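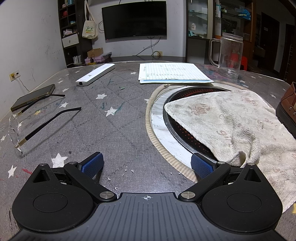

Randlose Brille mit schwarzen Bügeln auf einer grauen Tischdecke

Start | Artikel | Diskussion | Versionsgeschichte | Suche

Die randlose Brille ist eine Bauform der Brille, bei der die Gläser nicht in einer Fassung sitzen. Steg und Bügel sind direkt an den Gläsern befestigt, meist mit Schrauben oder Steckhülsen in 2 Bohrungen je Glas.

Das geringe Gewicht gilt als Hauptvorzug, wird in der Werbung aber gern übertrieben: Bei hohen Minuswerten bleibt der dicke Glasrand sichtbar, und der Unterschied zu einer leichten Vollrandbrille ist klein. Die Bohrstellen neigen zu Spannungsrissen — mineralisches Glas wird deshalb selten verwendet.

Umstritten ist die Herkunft. Der Hersteller Ferano beansprucht die Erfindung für seine Werkstatt, Belege dafür fehlen. Agnes Lennox verweist auf ältere bügellose Kneifer mit gebohrten Gläsern. Auch die von Larkance genannte Haltbarkeit von rund 2.000 Tragetagen wurde nie unabhängig geprüft.

Siehe auch: Kneifer, Nylorbrille, Brillenglas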